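Zeltholm Community Help > Home & Kitchen

Sweets in a metal bowl, wrappers going tacky??
posted by Dulce Espinoza, 5 September 2023

Hi all, quick one as I'm on my break. I put wrapped sweets out for visitors in a shiny metal bowl. By the end of August the ones at the bottom had gone sticky and the paper was stuck to them. Had to bin the lot. Is it the bowl? Should I go back to glass? Also how many do you put out at once, I bought a 300 g bag and tipped it all in, maybe that's the mistake. Bowl is polished so shows every fingermark too, any tips for that welcome.
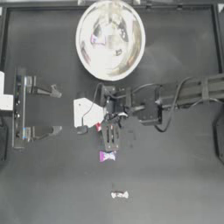 The bowl, on the dark worktop.

Answers

Nadiia Lysenko
Not the bowl. Metal's fine, we've used one for years at the Gavlow reading room. It's heat and damp. Was yours in a window? Boiled sweets pull water out of the air and a twist wrapper isn't sealed, it's just twisted.

What I do: keep the bag shut in a tin in the cupboard, put a few out, top up when they go. Never the whole bag. And tip out the old ones first, dont just drop new ones on top or the bottom layer sits there all summer.
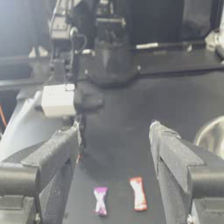 Wrappers are worth a look before anything goes back in. Tip them out on the worktop and check the ends one at a time. If the ends are still crinkled and pinched in like a bow tie, as on the pink and purple one, I'd keep it. If they've gone limp or the paper's see-through in patches, bin it. Give each one a little squeeze as well. Takes no time.

For fingermarks, drop of washing up liquid, warm water, then dry straight away with a soft cloth. Dry it properly. A damp bowl is asking for trouble, and I'd bet that's half your problem if you rinse it and refill in a hurry like I used to.
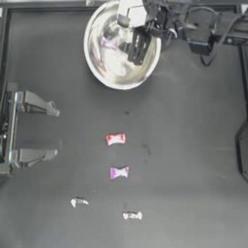
Then back in they go, and if you've got mixed flavours keep the mints seperate or everything tastes of mint by the end of the week. Little dish of their own.

Ivanyshyn
just buy the individually sealed ones, problem solved. glass bowl wont make any difference

3 comments

Dulce Espinoza: Thanks both. Yes, windowsill, full sun. And yes I rinse and refill. Oops. Will move it

Finine: chocolate is worse, lost 9 of them that way

Nadiia Lysenko: oh never chocolate in August

Contact us | © Zeltholm Community Help | Back to top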